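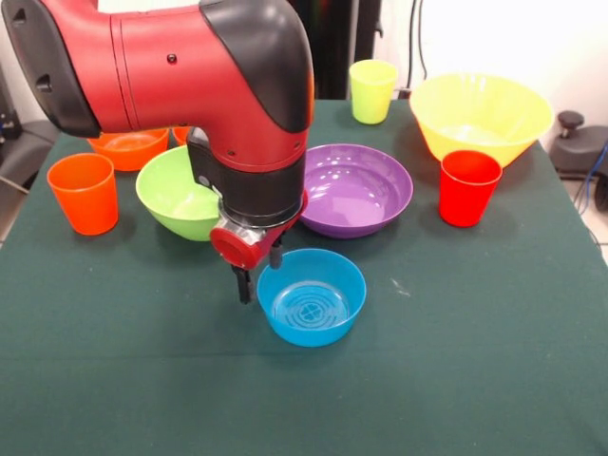
Unit 4: Teaching by demonstration
Course handout, Introduction to Robot Programming
Instructor: Montserrat Esteban. Lab sessions: Jomar Tagle

Reading before lab: chapter 3 of the course pack, up to the section on replay error.

Two ways to show the arm a task

Hand guiding. You put the arm in free-drive, hold it near the wrist, and move it through the task yourself. The controller logs joint angles as you go. You feel contact through the arm, so most beginners do well with it on the first day. The drawback is that your hands and sleeves get into the video, and a policy trained on that video will see things at training time that are missing when it runs alone.

Remote control. You stand at the operator station and move the arm with the handheld controller. The video is clean. You lose the sense of touch, and depth is hard to judge until you have practiced. Expect your first few grasps to close too high or to push the object away.

We use both in this unit. Part A is hand guided, Part B is remote.

The task

Cups and bowls on the green cloth. The operator picks up one named item by the rim and sets it down inside or next to another. For Part A the instruction is always "put the red cup in the blue bowl." For Part B you draw an instruction card.

Shallow bowls are harder than they look. The fingers have to come down with one on each side of the rim wall, and if the wrist is rotated wrong they will land flat on the edge. Line up the wrist before you descend. Cups are easier but tip if you close the gripper while still moving sideways.

Recording an episode

1. Move the arm to the start pose with the gripper open.
2. Rearrange the tableware. Change positions between every episode, including items you won't touch.
3. Type the instruction exactly as written on the card.
4. Start recording, wait one second, then begin.
5. Do the task at an even speed. Pauses get learned too.
6. Release, lift clear, stop recording.
7. Mark the episode as good, failed, or recovered.

Keep failed episodes. Mark them and go on. "Recovered" means you missed the first grasp and fixed it without stopping the recording. Those are useful and we want some of them in the set.

How much data

The class target is 300 episodes for Part A. The set Vangelis Tsolakis and Macarena Tejada will show in lecture has 2773, all by remote control, and you will compare your trained policy against theirs in Unit 5.

Common problems

Arm stops with a force warning: you pressed into the table. Back off, clear the warning, discard the episode.

Cloth moves with the object: the fingertips were too low. Smooth it out before the next run.

Replay misses by a small constant offset: the start pose was not reached. Check step 1.

To hand in

The episode log, your labels, and one page on which grasps failed and why. Due at the start of the next lab. Questions about the station go to Jomar.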